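Visitors wanted for robot open day at Altuleck, Julport

Altuleck is looking for 37 people to take part in its May open day at the Julport workshop. You do not need any background in engineering. We want people who have never worked with a robot before and are willing to try it and tell us what was confusing.

The day starts at 10 a.m. and each visit lasts 2 hours. You will be placed in a group of 4. The first part is a demonstration by Ataberk Kırmızıgül, who runs the workshop. After that, each person gets a turn guiding an arm with a handheld controller, with a member of staff standing next to them. The last part is a short written form and a talk over coffee.

Who can apply:
Adults 18 and over
Able to stand for up to 30 minutes at a time – stools are available if you ask
Comfortable reading and speaking English

Please wear closed shoes and tie back long hair. Bags and coats stay in the front office.

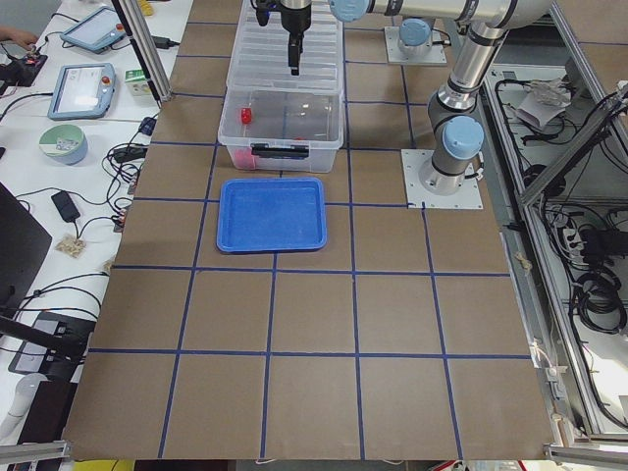 The tasks are small ones, such as moving an object out of a box and onto a tray. You will not be scored or timed. If you would like to watch and skip your turn, that is fine, but please say so on the application so we can plan the groups.

Visitors receive lunch and a bus pass for the day. There is no other payment.

To apply, send your name, age and a phone number to Ataberk Kırmızıgül at the Altuleck front office, or fill out a card at the desk. Parking is behind the building – use the Bakker Street gate.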